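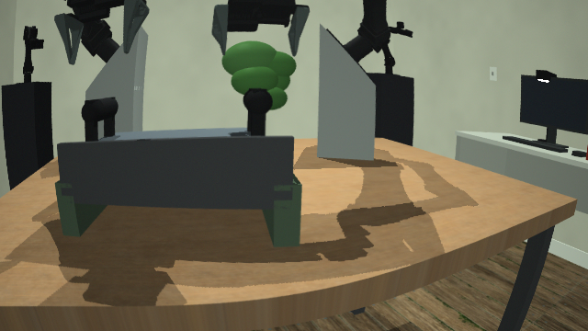

Two arms over the table in the sim, bushy green thing in the middle.

One arm or two for a first bench setup? Trying to plan the budget

Posted by Sunita Singhal

Hi all! I've been playing with a two-arm tabletop setup in simulation since June and I'm ready to spend real money (gulp). My sim has both arms with two-finger grippers, both hanging down over the same wooden table, plus a desk with a monitor and keyboard off to the right. It all fits beautifully on screen, of course.

My club gave me 1,000 dollars to get started. The Kena arm I like is 749, so two is out of the question this year. Do I buy one now and add the second later, or wait and get a matched pair? And what am I forgetting to budget for? I have a sturdy table already.

3 answers

Lempi Kokkonen
Buy the one. I waited for a pair and lost most of a year to it. With 251 left over I'd get the mounting hardware first, then spare fingertips, then a power strip with a switch you can reach without leaning over the table. Do measure before you order though! In your sim the arm on the right goes up from a tall black pedestal behind the table, and a pedestal like that is a purchase too, or a weekend of building. I forgot mine completely and had the arm clamped to a shelf for 9 weeks. Also ask the seller if they'll still carry the same model next year, and get it in an email. Mixing two models is doable but you'll be redoing your setup for each side.

Narendra Nautiyal
depends what you want to do with it. if its picking stuff up one is fine. if you need one to hold and one to work then save up

Ferhat Güneş
Agree with Lempi, with one addition: shipping. Mine came to 22 for the arm and then a lot more for the stand, so get the quote for everything in one go. I'd also keep the two-arm version of your sim and make a copy with one arm taken out. Run the jobs you care about in the copy and see which ones you can still do. That gives you something to show the club when you ask for arm number two.

Comment from Sunita Singhal: Pedestals!! Not on my list at all. Thank you, off to measure.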